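July 10, 2024

So Clokasari has a release window, a poster, and a director who has given the same interview to every site that asked. What it doesn't have, as far as I can tell, is a script anyone has finished. I've read the announcement four times now and the only solid piece of information in it is the name of the studio.

Farías Pictures has done this before. Two years ago it was Jirnness, the big snowbound thriller that was going to "change how we think about suspense." I went opening night. There were maybe a dozen of us in a theater that seats 260, and the fellow in front of me checked his phone through the whole third act. I didn't blame him. The twist was in the trailer.

Before that came Banano, which I will defend until I'm old. It was small and odd, it cost very little, and it opened on 400 screens with hardly any advertising. People found it anyway. I saw it twice in May of that year and would have gone a third time if it hadn't been pulled to make room for a sequel to something about trucks.

Jirnness, by comparison, opened on 3,410 screens. I keep hearing that the studio "learned a lot" from it. Did they? The Clokasari press notes promise a bigger canvas, a bigger cast and two shoots overseas. If that's the lesson, I'd like to see the homework.

The announcement calls it a romantic spy epic with songs. Fine, I like all of those things. But the two leads haven't been named, the composer is "in talks," and the plot summary runs to one sentence with the word "destiny" in it. You can't judge a movie on that, and yet the comments under the story (over 600 when I looked) are already split between masterpiece and disaster. I read about a third of them and came away knowing less.

My guess, for what it's worth, is that the date slips. Studios like to grab a holiday weekend early so that everyone else stays off it, then quietly move once the effects work runs behind. Jirnness moved twice. The second time they said it was for sound mixing, and then half the dialogue was impossible to hear.

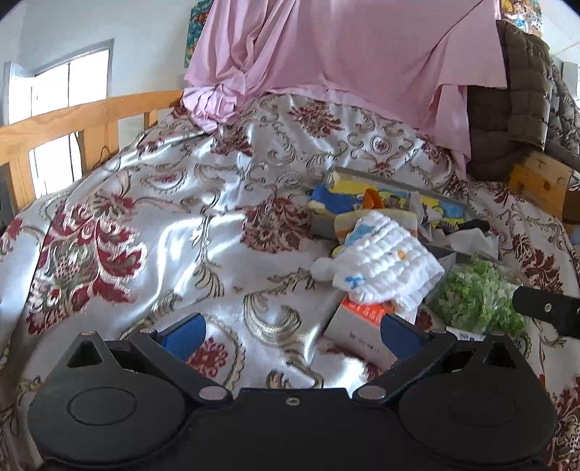 I'd be happy to be wrong, and if the first trailer has even one scene as good as the bus station in Banano, I'll buy a ticket in advance – a matinee ticket, mind you. Until then I'm leaving the poster off my sidebar.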